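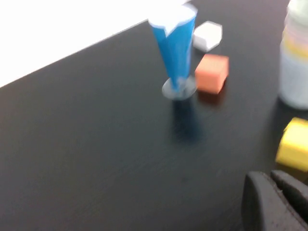 Cellule Surdu : vos questions sur l'installation, l'entretien et les petites réparations

Dernière mise à jour : 29 octobre 2026. Je suis Chie Sugawara, je m'occupe de la cellule depuis son montage et je reçois toujours un peu les mêmes messages, alors je réponds à tout le monde ici. Si vous débutez, lisez au moins les trois premières questions avant de toucher au bras !

Par quoi je commence quand je rallume la cellule ?

Par le plateau. Un coup de chiffon microfibre à sec, puis je regarde si tous les câbles du poignet sont bien dans leur clip (celui du haut a tendance à sortir tout seul, on l'a déjà changé, il recommence). Ensuite seulement : arrêt d'urgence relâché, alimentation, et j'attends que Lusent affiche « prêt ». Comptez une bonne minute. N'appuyez pas trois fois sur le bouton parce que ça vous paraît long, vous allez mettre les ordres en file d'attente et le bras les exécutera tous.

Faut-il vraiment refaire le zéro de la pince à chaque fois ?

À chaque démarrage, oui. La pince Irow garde en mémoire sa dernière ouverture et non sa position réelle, donc si quelqu'un a poussé un doigt à la main pendant qu'elle était éteinte, elle part avec une mauvaise idée d'elle-même. Menu Outil, puis Référence, doigts libres et rien entre les deux. Elle ferme, elle ouvre, c'est fini.

Quels objets utiliser pour vérifier les prises ?

Des objets qui se comportent différemment les uns des autres ! J'ai une caisse pour ça et j'y tiens. Le tube bleu, debout sur son bouchon, est mon préféré : large en haut, étroit en bas, il bascule à la moindre approche de travers. Les cubes (le blanc, l'orange, les jaunes) servent à contrôler le centrage. Le flacon blanc translucide à bande jaune, je le garde pour la fin, quand tout le reste passe.

Posez-les sur le plateau noir sans chercher à les aligner. Au début je faisais de belles rangées bien espacées, tout marchait, j'étais ravie, et le premier jour avec des objets serrés a été une catastrophe.

Et pour les objets collés les uns aux autres ?

C'est la deuxième série, celle que je lance après un changement de patins. Un bâton de colle couché entre deux cubes en mousse jaunes, ça oblige la pince à descendre bien droit. Si elle accroche un cube en passant, reprenez l'angle du poignet avant de toucher à la force. Pour les gobelets, j'en emboîte deux, le jaune dans le bleu clair, et je mets le vert menthe juste à côté. La consigne est de sortir le jaune et de laisser le bleu où il est. Réglez la force sur 453 dans Lusent pour commencer (c'est l'échelle interne du logiciel, ne cherchez pas l'unité, je l'ai cherchée avant vous). Au-dessus de 545, la mousse garde la marque des doigts et vous passerez votre après-midi à attendre qu'elle regonfle. 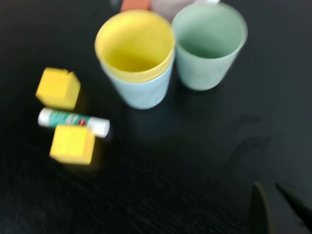 Tous les combien changer les patins des doigts ?

La fiche de la cellule donne 1638 cycles. Moi je regarde à 900, et je change si le bord est arrondi ou si je sens un jeu en poussant le patin avec l'ongle. Les petites taches et les éraflures en surface ne me dérangent pas tant que le caoutchouc accroche encore. Un patin lisse et brillant, par contre, poubelle, même s'il a l'air neuf de loin.

Comment on démonte un patin sans tout casser ?

1. Ouvrez la pince au maximum depuis Lusent, puis coupez l'alimentation. Coupez vraiment, la pause ne suffit pas.
2. Desserrez la petite vis au dos du doigt avec la clé rangée dans le tiroir du socle. Un demi-tour, pas plus. La vis reste dans le doigt, inutile de la sortir.
3. Faites glisser le patin vers le bout. S'il résiste, chauffez-le un peu dans la main (la pince plate est interdite, j'ai déjà un doigt rayé, merci).
4. Nettoyez le logement à l'alcool isopropylique et laissez sécher.
5. Glissez le neuf jusqu'à la butée, resserrez, rallumez, refaites le zéro.

Remplacez toujours les deux ensemble. Un neuf face à un usé, ça décale tout l'axe de prise et vous allez croire à un défaut de calibration pendant deux heures. Je parle en connaissance de cause.

La pince n'attrape pas les choses fines et souples, c'est normal ?

Plus ou moins ! Les bandes en plastique bleu translucide sont ce que j'ai de plus pénible dans ma caisse. Elles plient, elles se chevauchent, et deux épaisseurs partent facilement au lieu d'une. Ce qui m'aide, c'est de baisser la vitesse d'approche de moitié et de viser l'extrémité coupée au carré plutôt que le milieu. Si ça glisse encore, essuyez les patins avant d'accuser le programme. 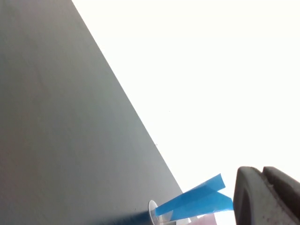 Bandes bleues et doigt de la pince : on voit la rainure verticale et les marques sur le patin gauche.

Je peux travailler au ras du bord du plateau ?

Oui, en gardant la limite logicielle active. Le plateau Dorkow a des bords bien nets et la pince n'aime pas les rencontrer. En mars, j'avais désactivé la limite « juste pour un essai » et j'ai fini par recalibrer le poignet entier. Depuis, je range les pièces basses vers l'intérieur et je laisse Lusent refuser ce qu'il veut refuser.

Le bras s'arrête en plein mouvement, que faire ?

Lisez d'abord le message. Neuf fois sur dix chez moi, c'est un effort anormal au poignet, et il y a un câble tendu derrière. Remettez du mou, acquittez, repartez en vitesse réduite. Si le même arrêt revient au même endroit du trajet, notez la position des axes et envoyez-la-moi avec le message exact, recopié en entier. « Ça marche plus » ne m'aide pas beaucoup.

Quel produit pour nettoyer les doigts et le plateau ?

Alcool isopropylique sur les patins, chiffon à peine humide sur le plateau. Évitez le nettoyant à vitres, il laisse un film gras et les cubes se mettent à patiner.

Où trouver les pièces ?

Patins et vis : tiroir du socle, sachet marqué Irow. Quand vous prenez l'avant-dernière paire, écrivez-le sur la feuille collée à l'intérieur du tiroir et je repasse commande.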